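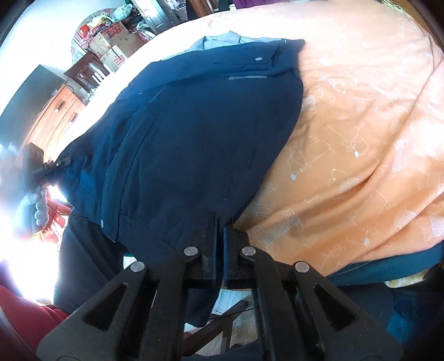
Prurketti 4.2 is out, and the thing I've been nagging them for since November finally made it in: you can redact text in a PDF and have the text really go away.

If you've used the old black box tool, you know what I'm talking about. You drew a rectangle over somebody's account number, it looked great on screen, you sent the file off, and then anyone with a mouse could select the line, copy it and paste the number into an email. I did this myself once with a lease (my own, luckily) and only found out when the other side quoted my bank details back to me. So yes, I was pretty excited to get the update on Mar 3, 2022, and I spent most of the evening feeding it old files.

The new command is under Tools, then Redact. You mark what you want gone, and nothing changes until you hit Apply. At that point it pulls the characters out of the page content and flattens the spot, so there's no layer left to peel back. It also asks whether you want to clear the metadata, bookmarks and comments in the same pass. Say yes! The title field in one of my test files still had a client's full name in it, and I'd have missed that completely.

Search and mark is the part I like best. Type in a word or pick a pattern like phone numbers, and it marks every hit in the document for you to look over. I ran it on a 53-page contract and it was done before I'd picked my coffee back up. It did trip on a name that was split over two lines, so I'd still read through the thing with your own eyes before you apply.

Scans are a different story. If your PDF is just pictures of pages, you need to run text recognition first, and that's where Irkosier comes in, the recognition add-on that Ovau sells separately. I get why they split it out, but I still think it's annoying, and the menu item sits there grayed out without telling you what's missing. I clicked on it for a good while before I went and read the help page.

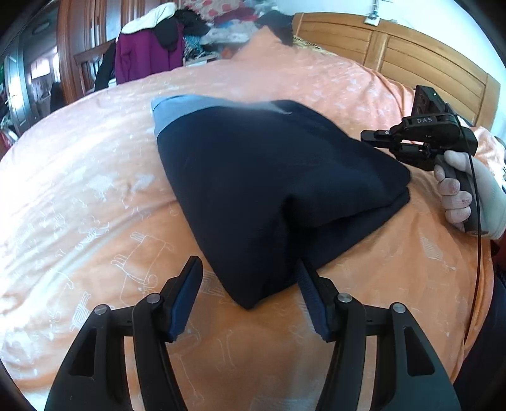
Kusum Joshi, who runs the Prurketti beta list, told me a proper message is coming in the next small update. She also said batch redaction is limited to 3000 pages per job for now, and they're hoping to get that up to 4000 once they've sorted out how much memory it eats. I don't have anything that big lying around, but I know a few of you in the records crowd do, so plan on chopping up your larger sets.

A couple of small things I ran into. Applying redactions breaks any digital signature on the file, so redact first and sign after. The undo button won't bring text back once you've saved, and by default it saves over your original, which made me yelp. There's a checkbox for saving to a new copy in the preferences under Files. Turn that on before you do anything else.

If you're using the Prosser plugin to push documents straight to your archive, hold off a bit. Mine crashed 2 times out of the gate with the new version, and the Prosser folks say they're working on it. Everything else I've got hooked up seems happy enough.

The update is free if you already have a version 4 license. Go to Help and check for updates, or grab the full installer from the downloads page if you're still on 3. I'm going to try it on some of my uglier files next, the ones with form fields all over the place, and I'll post what I find in the comments.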